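Cell notebook, Horstead bench, February
Wrist camera view in the sim, and the gripper that wouldn't sit straight 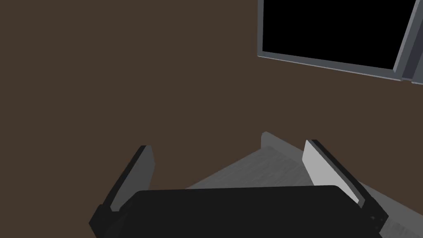 Wrist view from the sim, fingers open over the grey part, raised lip just past the tips.

Right, picking this up after lunch while I still remember what I changed. The job today was getting the simulated wrist view to agree with the real cell, so that Hugo can try his grasp code without tying up the arm every afternoon (Orestis needs it for the Muresano parts and he's been very patient with us so far).

First thing I went after was the camera mount. The model had it at the old bracket height, from before Iraklis made the new one, and I'd been blaming the lens settings for two days like an idiot. Put the new bracket numbers in, reloaded, and the palm housing now runs along the bottom of the view the way I wanted, with a finger up each side. Lovely! I can live with losing that much of the picture to the gripper. Eirini would like the camera tilted up a bit so less of the housing shows, but then we'd see less of what's between the fingers, so I've left it.

The lighting still bothers me. The right-hand pad comes out very pale and the left one is a plain mid grey, and Hugo's edge finder is bound to grab the bright one first. Tried dropping the main lamp from 1339 to 1000 in the scene file and saved that as a separate copy, not rendered yet. Please don't overwrite the original, Gerasimos, I know you like a tidy folder!

Then the real gripper. It was closing with one finger slightly ahead of the other, only a hair, but you could feel it with a feeler gauge. Took both pads off, cleaned the seats (old thread lock, crumbs of it everywhere), put them back with fresh screws and nipped them up by hand. Still a touch uneven, so I redid the zero from the fully open stop instead of the closed one, and that brought it in. Ran it open and shut for about 2 minutes and it stayed put.

Still to do:
Put the new zero into the sim joint limits, they're the old ones.
Give the table a texture. It's flat dark brown at the moment and there's nothing on it for the tracker to hold on to.
Ask Zastside if they've got spare pads, we're on our last pair.
Check the cable clip by the wrist, it was rubbing when joint 5 went right round.

Moschos file is on the shared drive under the bracket drawings, camera offsets are on the second tab.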